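Troltarari home handling project
Progress report to the Escobar Fund
Reporting period ending 10 June 2025

Summary

Work on bedroom and small-parcel tasks went ahead for most of the period, but we lost time to a fault in the hand-held grippers. On one unit the fingers closed without the trigger being pressed. One operator had a fingertip pinched. The skin was not broken and no treatment was needed. We stopped all recording the same afternoon and told the Fund's office by email the next morning.

What went wrong

The unit was being used at the Skitthorpe flat to pack and unpack small items. Socorro Cabrera was steadying a pouch with her free hand when the fingers shut. She let go of the trigger and they stayed shut until the power lead was pulled out.

We found that the cable to the trigger sensor had been rubbing against the inside of the handle. The insulation had worn through at the bend, and when the wires touched, the controller read it as a full squeeze. We opened the other handles and found early wear in the same place on two of them. The cable route was our own change, made last October to make room for a larger connector, and we did not test it for long-term wear. We should have done.

A second problem came out of the same check. The software was meant to reject a sudden jump in the trigger reading, but the limit had been set too high to catch this one.

What we have done

The cable now runs through a soft sleeve and is clamped at both ends. Gramar supplied the sleeves at no charge. Each repaired handle was put through 500 open-and-close cycles on the bench with the cable flexed by hand, and none gave a false reading. The jump limit has been lowered, and closing force is capped at 75 per cent until the review is finished. Operators now keep their free hand away from the fingers while the power is on. If an item needs moving by hand, they switch off first.

Effect on the recordings

We went back through the trigger logs for the whole period. They show 19 sessions with at least one unexplained jump. These have been taken out of the main set and will be repeated. The pulled sessions are kept in a separate folder in case the Fund's reviewer wants them.

The packing task uses two grippers and an open cardboard box on the bed, with soft and awkward items such as a hair scrunchie and a fluffy pom-pom. 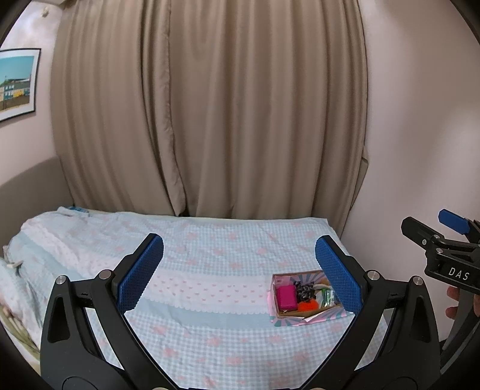 Graciela Pereyra

The scrunchie is still the item most often dropped, and the lower force has made this slightly worse. We would like to keep the cap in place all the same and accept slower progress on soft items for now.

Costs and timetable

The stoppage lasted nine working days. Parts came out of the existing repairs budget and we are not asking for more money. The repeat sessions will push the packing task back, and we ask the Fund to agree to a later delivery date for that part only. The drawer and laundry tasks are on schedule.

Still to do: a written inspection sheet for the handles, and a proper stop button on each unit to replace pulling the lead. The buttons have been ordered.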